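3.2 Film wrap and the small-format market

What first drew us to thin film was how much of it there is! Of the 3098 household purchases logged in the Flivutmont diaries, more than 1000 came in some kind of clear flexible wrap, and most of those were small things: soaps, candles, sweets, gift items. Earlier work on packaging waste has tended to look at bottles and trays (easy to weigh, easy to sort), so film has been left in the margins. We think it deserves a section of its own, and the diaries give us a wonderful amount to work with.

Households wrote freely about opening things. The tear strip came up again and again, as did the hunt for a loose edge, and 277 entries mention scissors or a knife. Rounded and irregular shapes drew the longest comments, as the film gathers into folds where it has to follow a curve (Figure 2).
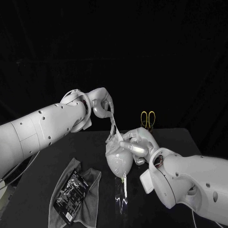 Figure 2. Clear plastic wrapping on a white, heart-shaped item, with the film wrinkled at the upper part.

3.3 What happens to the film afterward

Once off, film takes up almost no room and is easily forgotten. Diary keepers in the Traris district put it in the general trash nearly every time, while those in Polák often saved it in a drawer for reuse, a habit we had not expected and were delighted to find. Several wrote that they kept larger pieces for covering bowls or wrapping sandwiches. The Faker coding scheme had no category for this, so we added one, "held at home," and recoded the September entries to match.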